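A Visit to the Data Room at Tormont

In April 2022 I got an invitation to see how the people at Tormont collect examples for their robot learning project. I work in a small library, in the part where the returned books are sorted, so my interest was practical. We have long wished for a machine that can open a book and check if somebody left a train ticket inside. My colleague Oranuch Boonchu came with me, because she understands machines better than I do.

The building is on Prerkolton road, behind a tile shop, and it has no sign. We walked past it 2 times. Finally Tsz-kin Hsiao came down to the street and waved at us. He leads the collecting work and was our guide for the whole morning.

I had expected a hall with big robot arms behind glass. The data room is more like a classroom. There are seven tables, and at each table a person works with a pair of grippers held in the hands. The robot arms stand in a different room and we saw them only at the end. Tsz-kin explained that the person does the task with the grippers as the robot should do it later, and a camera on each gripper records what the gripper "sees". The software also stores how wide the fingers are open at each moment. From many such recordings the system should learn the movement.

Each task has a card on the wall with simple instructions. The card for the book table said: take the book, open it, hold the pages, turn them, put the book back. It sounds easy. I have turned pages all my life and I never thought about it as a difficult job.

At the book table we met Hok-lam Kao, who has been doing this task since last July. He let us stand close behind him while he worked, but asked us to keep our sleeves away from the table. He speaks very little when he is recording. Between two recordings he told us that the most difficult moment is the first one, when the finger must go between the pages and take only a few of them. Too much force makes a fold in the paper, too little and the pages fall back. For this reason he changes the books often. He has thick ones, thin ones, and glossy ones that he does not like at all.
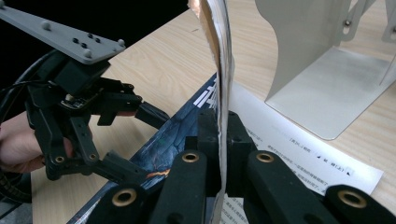 Book table at Tormont: a few pages held between the finger pads, with the second gripper coming in from the left.

I asked how many recordings are needed. For the page task they have 1,973 good ones at present, and Tsz-kin would like to have more before the next training. The word "good" is important. A recording is removed if the hand stops in the middle for no reason, or if the pages leave the view of the camera for too long. It is allowed to make a mistake and correct it. They even want some of these, so that the robot can also see how to recover when a page slips.

The checking is done by Pak-hei Lu in a corner with two screens. She watches everything at double speed and writes a short note for each recording. She showed us her notes, and many of them said only "too fast". New people always work too fast, she told us. They want to finish. The learning system needs a calm movement, and she sends them back to the table until they find it.

After tea we were permitted to try. I wore the grippers for around 20 minutes and my wrists were tired already after five. The fingers close when you squeeze the handle, but you do not feel the paper, and this was very strange for me. Out of my attempts Pak-hei accepted none. Oranuch had one accepted, and she has mentioned it several times since then.

At the end Aba Osei took us to the robot room. She runs the tests. The arm tried the page task with a paperback, and on the third try it lifted a few pages and turned them over, slowly, with a small shake at the top. Then it tried a magazine and pushed it off the table. Aba wrote both results in her book and did not look disappointed. She said magazines are not yet in the collection in sufficient number.

For our library it is too early, this was clear to me. The system does not yet know what to do with a hard cover that wants to close by itself, and our returned books are in worse condition than theirs. I have offered to send a box of old, withdrawn books with soft and damaged pages, and Hok-lam was pleased to hear it.

Visits are possible for small groups if you write to Tormont before. Take the stairs on the left side, the elevator does not stop on their floor.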